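CALL FOR PARTICIPANTS — gripper & controller comparison, remote sessions

Posted 3rd February by Špela Milošević

Need 40 people. Anyone who can sit at a screen for an afternoon, follow a one page sheet and say what they think. No robotics background needed, but not a problem if you've got one. Sorry this is short, the booking page goes live tonight and I'm still writing the consent form.

What it's for: Tonine are choosing between two controllers for the same arm, both driving the same two-finger gripper. Rirkier is the older one, we've had it for years. Stojanović is the new one, smoother on paper, and we don't trust paper. We have 1,479 simulated pick and place runs logged so far, 359 of them marked "unclear" by our own scoring script. Those are the ones we need human eyes on. Is the fruit held properly? Would you call it over the bowl or beside it? Script can't decide, three of us can't agree either.

What you'd do
Session 1: watch clips, score each one on a five point scale. Two camera views per run, a top one and a side one.
Session 2: drive the arm yourself in the simulator, first one controller and then the other. Order is drawn by lot. Same task both times, fruit into bowl.
Then a short chat with me, recorded (audio only) if you agree.

Both sessions are online. You need a laptop, a proper mouse (trackpads are miserable for this, we tried) and a connection that doesn't drop out. A gamepad is fine for session 2 if you have your own, tell us beforehand which model.

Who we can't take: anyone who worked on either controller, anyone who did the July pilot. Under 18s, sorry. If you're colour blind please DO apply — we want to know whether the green and the pink are hard to tell apart on screen, just put it on the form so we can note it.

Payment is by voucher after session 2, amount is on the form. If you drop out after session 1 you get half. Travel doesn't come into it, you stay at home.

Stills from the simulator:
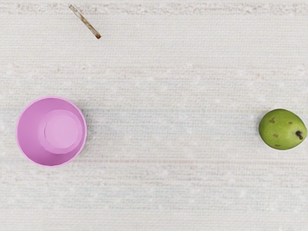
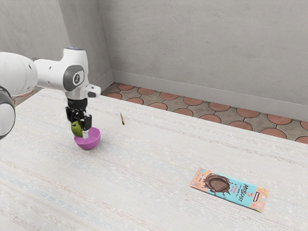
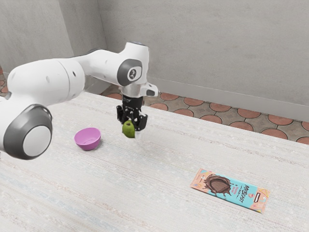 HOW TO APPLY

Fill in the form on the Ivetby recruitment page, ref 329. Put the ref in or it goes to the wrong inbox and I won't see it. We need your name, an email you really check, which afternoons you can do and what sort of mouse or gamepad you'd be using. No CV please.

You'll hear back either way. If you get a place I'll send the sheet, the simulator download and two dates. Please run the download before session 1 and not five minutes before, it's big and it asks for permisions on some machines.

Questions to me, Špela, through the same page. Quick ones get answered quick. Long ones on Friday.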